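Plostell Student Disassembly Project

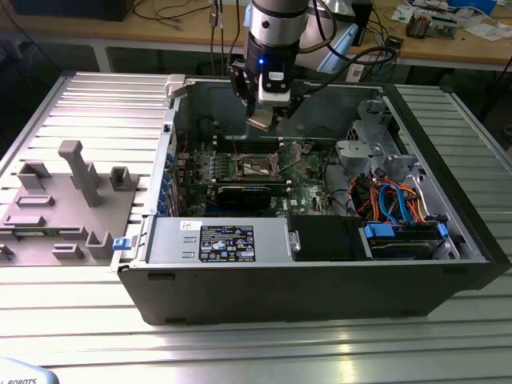 Written by the Leline editors. Last changed: Sep 25, 2024

The Plostell Student Disassembly Project is a student project in robotics at the technical school of Plostell. Its participants teach a robot arm to handle the parts of used desktop computers. The project lasts two terms and is open to students in their last two years. It is usually called "the Plostell project", or only "Desktop" by the students.

History

The project grew out of a repair club which met in the same laboratory. In the first year there were 19 students, and the work was done mostly by hand, with one small arm for demonstrations. Later the school of Pusalow joined, and 24 places are now offered each year. A shared archive was opened at that time. It holds 3832 recorded attempts, including the failed ones.

Work in the laboratory

The computer tower is laid on its side on a ribbed aluminium table, with the side panel taken off, so that the arm can reach the motherboard from above. The arm carries a black gripper with two fingers. A grey 3D-printed plate with posts, holders and slots lies beside the case. Students design such plates themselves, and the drawings are marked as part of the course.

Memory modules, graphics cards and drives are the usual subjects of the tasks. Cables are considered the most difficult matter, as they bend in a different way each time. Power supplies may be lifted out but must never be opened, and this rule is signed by every student in September.

Assessment

Each team keeps a written log and gives a final demonstration. The highest result is 100 points, of which the log brings almost half. A team whose robot does not complete the task can still pass if the log explains the faults clearly.

Imhof Cup

Teams from both schools meet once a year in the Imhof Cup, a one-day competition held in Pusalow. All teams receive the same model of computer and may not see it before the morning of the event.

See also: Pusalow Technical School; Repair clubs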